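Caring for a Stone Countertop: Cleaning, Sealing and Stains
Carolina Guerreiro - updated 17 July 2020

Natural stone is porous. Marble and limestone take in liquids quickly, granite more slowly, and the dense dark stones slowest of all. Most damage in a kitchen comes from two sources, acid and oil, and the two need different treatment.

Daily cleaning

Use warm water, a drop of neutral dish soap and a soft cloth. Wipe, rinse with clean water, dry. Soap that is left to dry on the surface builds a film, and the film is often mistaken for worn polish. Do not use vinegar, lemon or bathroom descaler on marble. They etch the surface, and an etch mark cannot be washed off.

Bottles and jars leave rings when liquid runs down the side and collects under the base. Wipe the base before setting the bottle back, or stand oils and syrups on a tray.

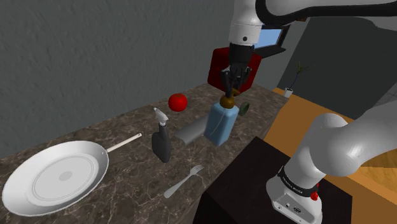 Light blue bottle with a brown cap, just above the counter.

Testing the seal

Put a spoonful of water on the stone in a spot that gets regular use, and leave it for 13 minutes. Wipe it up. If the stone underneath has darkened, the sealer is worn. If the color is unchanged, leave it alone. Sealing a counter that does not need it gives a hazy finish that has to be stripped.

Test next to the sink and next to the stove separately. These areas wear first, and it is normal for them to fail while the rest of the counter passes. I test in March and reseal only the parts that fail.

Applying sealer

The surface must be clean and fully dry. Allow a night after washing. Work in sections no wider than your reach, spread the sealer thinly with a lint-free cloth, and wait the time given on the can. Buff off all excess before it turns tacky.
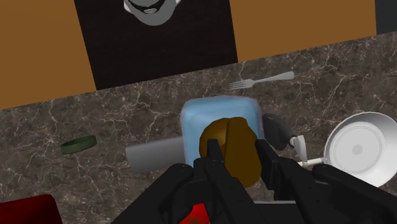
Two thin coats are better than one heavy coat. Keep food and dishes off the stone until the sealer has cured, and open a window if the product is solvent-based.

Oil stains

An oil stain is darker than the stone around it and has a soft edge. Mix baking soda and water to a thick paste, spread it past the edge of the stain, cover with plastic wrap and tape down the sides. Leave it for a day, then remove the wrap and let the paste dry before lifting it with a plastic scraper. Old stains may need 3 rounds.

Etch marks

Light etching on polished marble can be reduced with a marble polishing powder and a damp felt pad. Deep etching is a job for a stone shop - home sanding leaves a dull patch larger than the original mark.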